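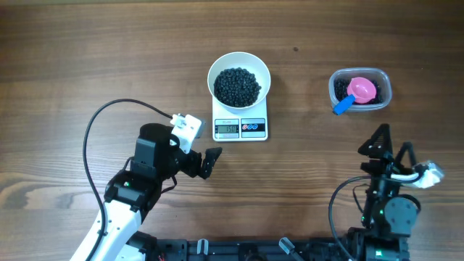 Urrego Stops Guerra in the Ninth to Take Sisumwood Belt

2023-09-15

Maribel Urrego walked into the Umport Hall as the underdog and walked out with the regional lightweight title, and what a fight it took to get there! She stopped defending champion Ginevra Guerra in the ninth round in front of 3,000 people, most of whom had been on their feet since the sixth.

For a good while it looked like Guerra's night. The champion has one of the nicest jabs in the region, long and mean and always a half beat earlier than you expect it, and she used it to keep Urrego stuck at the end of her reach through the first four rounds. Urrego kept walking forward, kept eating leather, and kept going to the body whenever she got close enough (which wasn't often). By the end of the fourth she had swelling under her left eye and was down on everyone's card at ringside, including mine.

Then the body work started to pay. Guerra's feet slowed in the fifth. In the sixth she was holding on the inside, and referee Ubaldo Caputo warned her for it twice. Urrego dug a left hook under the elbow late in that round that you could hear from the press table, and the whole building made the same noise at the same time.

The seventh was the round of the night, maybe of the year in this part of the country. Guerra, who has never lacked for heart, planted her feet and traded. She caught Urrego with a right hand that buckled her knees, and Urrego answered with four straight punches along the ropes. The bell rang and both of them were still swinging.

Guerra tried to box again in the eighth, but her legs wouldn't let her. A minute into the ninth, Urrego doubled the hook, downstairs and then up, and the champion went to one knee. She beat the count. Caputo looked her over, let it go on, and jumped in soon afterward with Guerra covering up in her own corner and nothing coming back. It was a good stoppage, and Guerra didn't argue with it.

"I told my corner I could feel her breathing change," Urrego said afterward, the belt over one shoulder and an ice pack in her hand. "They said keep going there, so I kept going there. I'd have gone there all night."

Her trainer, Laimutė Sepp, was hoarse and grinning. She said the plan had been body shots from the opening bell, whatever it cost on the scorecards, and that she'd had to repeat it a lot between rounds three and four.

Guerra left without taking questions but stopped to hug Urrego on the way up the aisle. There's talk of a rematch in March, and I'd buy a ticket tomorrow.

On the undercard, Charmaine Baloyi outpointed Dambrauskienė over six in a lovely, busy welterweight bout. Baloyi switched stances all evening and looked sharper from southpaw, and she's ready for longer fights. The opener, a four-rounder between two debuting bantamweights from the Isberg gym's open program, was ruled a draw and got a big hand anyway.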